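Seklow Coat Library
Second progress report to the Witaneck Fund
Covers the period to the end of June

The short version, for anyone reading this on a phone between meetings: the coats went out, most of the coats came back, and we have spent the money on the things we said we would spend it on, plus zippers. We did not budget enough for zippers. The long version follows, under the headings your template asks for, except "Synergies," which I have left out until we have one.

Dark garments, still the bulk of what we get:

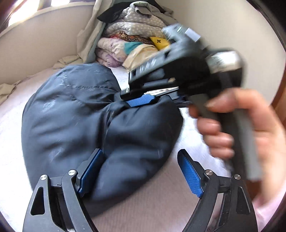
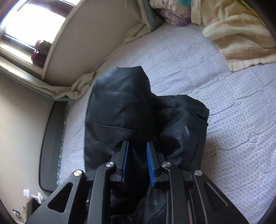 Maëlle Fraser, reading the draft of this report, wrote in the margin that we should stop calling them "donations" when half of them arrive after dark in a bag with no name on it, and that "deposits" would be closer. I have kept "donations" because your form has a box for it. She also asked whether the Fund would mind if we stopped accepting white ski pants. I said I would raise it, and I have now raised it.

1. Lending

We had 1,621 coats and jackets go out on loan over the season. Of those, 1,553 have been returned. I would like to take credit for that, but I think it has more to do with the weather turning warm and people wanting their closets back. The rest are still out. We have sent one reminder and plan to send another in the fall, when the borrowers will be thinking about coats again and may be feeling guilty.

Your program officer asked in the spring whether we would consider charging a late fee. We talked it over and would prefer not to. The people who keep a coat past the date are mostly people who need a coat, and chasing them for five dollars would cost us more than five dollars in stamps and goodwill. If the Fund feels strongly, we can put a fee in the rules and then fail to collect it, which I understand is common practice elsewhere.

Children's sizes ran out early again. Adult mediums, on the other hand, could outfit a small army of medium people. We did ask for smaller sizes in the newsletter, and got a very nice response, mainly in adult medium.

2. Washing and repair

The repair table now runs out of the back room at Moulin, the old bakery on the corner, which charges us very little and still smells of bread. Borrowers have mentioned the smell. So far none have complained.

Down and synthetic fill gave us the most trouble. The first lesson was that a puffy coat washed with regular detergent comes out looking like a wet sock with a few golf balls in it. We now use a mild soap, rinse twice, and dry on low for as long as it takes, which is longer than the laundromat's patience. The second lesson was to mend before washing. A small hole going in is a large hole coming out, with feathers.

Patches have gone over better than we expected. We started with matching fabric, and then ran out of it and used whatever we had, and people began asking for the odd ones. One girl turned down a perfectly good gray parka because it had nothing wrong with it.

Zippers I have mentioned. A replacement zipper for a long coat costs more than I would have believed, and putting one in takes most of an evening if you know what you are doing. I don't, and mine took two. We moved some money over from "Printing" to cover it. The change is shown in the budget sheet, and the printing we gave up was a banner.

3. The tracking system

You funded Tastinov, our new inventory software, and I want to be fair to it. It does keep track of coats. It will tell you when a coat went out and when it is due, and if you ask it politely it will print a tag. What it will not do is accept that a coat may have a hood that comes off. For several weeks every detachable hood was listed as its own item, overdue, borrowed by nobody. This has been fixed by writing "hood" on a piece of masking tape.

The old paper cards are still in their box under the desk. We promised to retire them at the end of the first year, and we will, as soon as we go a full month without looking something up in them.

4. Against the goals in the grant agreement

Goal 1, open the lending desk on evenings as well as afternoons: done. We are open until 7 p.m. The last half hour is the busiest, and the first hour could be spent on a crossword.

Goal 2, hold 4 repair workshops: 2 held, 2 to come. The first was on buttons and was well attended. The second was on linings and was less so, linings being hard to make sound like a fun night out. We are planning zippers for the third, partly out of self-interest.

Goal 3, find a dry place to store the winter stock through summer: partly done. We have a dry place. It is up a flight of stairs, and whoever wrote the proposal (me) did not mention stairs.

5. What we would like from the Fund

Permission to carry the unspent workshop money into the next period. A decision on the ski pants. If there is any chance of a second clothes rail, the first one now leans noticeably to the left, and we have been loading the heavy wool on the right to even it out.

Receipts are attached in date order, apart from the thread, which is all in one envelope. The next report will come after the fall opening, once we have sizes in hand and know how many of the missing coats have walked back in.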